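4.3 Recording Grasps on Soft Objects

This section covers the soft-object set used in the Clamness grasp study. Complete the gripper calibration in Section 4.2 before you start.

1. Load the Prosser profile and set the closing speed to 2.
2. Place the foam piece within reach of the arm.
3. Open the fingers fully and bring them down on either side of the foam.
4. Close until the foam narrows between the fingers, then hold for 4 seconds.
5. Press Save. The wrist camera stores 800 images per session.

CAUTION: Stop the arm before you reach between the fingers.

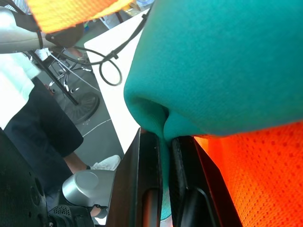 Figure 4-3. Teal foam held between the gripper fingers, wrist camera view.

Keep the pinched part of the foam in view. The grasp model is trained on the shape of the foam next to the fingers, and grasps where that part is hidden are dropped during sorting. Our first set had 2,870 grasps before sorting. Models trained on it predicted slips earlier than models trained on finger position alone -- the gain was smaller on stiff foam.

NOTE: Do not mix foam and cloth grasps in one session. The Zatham sorting script reads only one material label per file.

6. Enter the material label and close the session.

Comments (3)

gripnotes: Does step 4 work with the older Grundness controller? Mine times out during the hold.

mtl_lab: It does for us, but we had to raise the timeout in the profile first.

foamfan2: Step 5 took almost 2 minutes to save here. Is that normal?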